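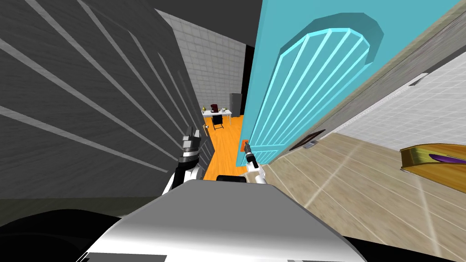

4. Doors and passages

4.1 What this section covers

Section 4 helps you to prepare the Varkico household program for chores that need the robot to go from one room to another. Please read it together with section 3 (first start) and before section 5 (dishes and cups).

Many customers ask us if the robot can already do the chores at home. Our answer is: some of them, in a home you have prepared, with a person in the house. Carrying a cup from a table to a sink is a chore of many small parts, and the door is often the part where the work stops. For this reason we give doors their own section, and we ask you to try them in simulation first.

4.2 Before you start

You need:

- the program, installed and started at least one time
- a house plan, either your own or the sample house Wendden
- the robot model with two arms, loaded and standing in the start position
- one free hour

Doors in a house plan do not need to look alike. The program treats every door as a separate object, with its own hinge side, its own latch and its own opening limit. If you copy a door from one room to another, these values are copied too, and the hinge may be on the wrong side. Check it every time.

4.3 Register a door

1. Open the house plan and choose Passages.

2. Select the door. Its name becomes bold in the list.

3. Set the hinge side, as you see it when you stand on the side from which the robot comes. If the robot must use the door in both directions, set the second side also.

4. Mark the latch or the handle. Click on the part that the fingers must touch, and not on the door panel near it. A point only a little too far in will make the gripper push the panel.

5. Set the opening limit in degrees. For most inside doors 95 is a good first value.

6. Press Save. The program does not save by itself on this page.

Note: In a double passage, where two doors meet at one opening, register both doors before you test either of them. When only one is registered, the robot plans its path as if the other door is a fixed wall.

Note: A low latch is allowed. The robot must then hold the arm lower, and it needs more free floor in front of the door. See 4.5.

4.4 Teach the approach

The approach is the last part of the movement, when the robot already stands at the door and brings the gripper to the latch.

1. Choose Approach, then New.

2. Drive the robot in front of the passage. Keep the torso straight to the opening.

3. Choose which arm will work. The other arm is the waiting arm.

4. Bring the gripper of the working arm beside the latch, with the fingers open. Do not touch the latch yet.

5. Put the waiting arm in a place where the moving door cannot reach it.

6. Press Record Point.

7. Close the fingers slowly. If the contact light becomes green, press Record Point again.

8. Move the door 5 degrees and stop. Look at the wrist. If it has turned to its limit, delete the last point and begin again from step 4 with a different wrist angle.

9. Move the door to the opening limit, release the latch, and press Finish.

Caution: Do not start from a position where the torso is already between the door and its frame. The program accepts this position, but the door can close against the shoulder when the fingers release it.

Caution: On a real robot, keep children and animals out of both rooms during all of 4.4. The stop button must be in your hand, not on a table.

4.5 Clear the floor

The robot looks for a free way on the floor before it goes through. Flat things are the most difficult. A mat, a thin board or a low tray may be taken for a part of the floor, and the wheels can then push it under the door.

1. Choose Floor Check and let the robot look at both sides of the passage.

2. Compare the result with the house plan. Everything that lies on the floor must have an outline.

3. If an object has no outline, add it by hand, or move it away from the swing area of the door.

4. Repeat the check after you have moved something.

A change of floor color in the passage is not an obstacle. If the program draws an outline along the line where two floors meet, choose the outline and press Ignore.

4.6 Run the test

Begin with the doors already open. This sounds too easy, but a narrow passage with open doors shows you if the width is set correctly.

1. Set the speed to Slow.

2. Choose a goal in the far room, for example the free floor before a table. Do not choose the table itself.

3. Press Run and watch both arms until the robot is through.

4. Run the same path back.

5. Close the doors, and repeat with the approach that you recorded in 4.4.

6. Save the report.

We recommend 21 runs for each door, all in Slow. If one run fails, correct the cause and begin the count again.

4.7 What you can expect

Menaka Matubbar and Nimal Barua tested the doors of the Wendden house for this edition of the manual. They made 140 runs in simulation, with doors open and doors closed. Open doors gave very few problems. With closed doors the usual fault was the release: the fingers opened late, and the robot pulled the door back with it.

A good result in simulation does not promise the same result in your home. A real door can be heavy, or hang not straight, or stick in July when the air is humid. The program knows nothing of this until you teach it. We do not yet recommend the following chores without a person near:

- going through a door with a full cup or a hot drink
- opening a door that closes by a spring
- opening a refrigerator after going through a door in the same task

The last one surprises many users. After the passage the robot has a small error in its position, and the refrigerator handle asks for more exactness than the table does. Add a Locate step between the two parts, as explained in section 5.

4.8 If something goes wrong

The gripper stops before the latch.
The latch point is behind the surface of the door. Mark it again (4.3, step 4).

The robot does not enter although both doors are open.
Check the opening limit of each door, then do the Floor Check again.

The waiting arm touches the door.
Record a new waiting position closer to the torso.

The contact light stays red.
The fingers have closed beside the latch. Open them, go back to the last point and change the height first, then the angle.

If the problem remains, send the saved report to the Prarkthorpe service desk, to Priya Marchetti or Rizwan Haque. Please write which door it is and from which side the robot came.

Section 4 last checked: Mon 12 March, Arif Siddiqui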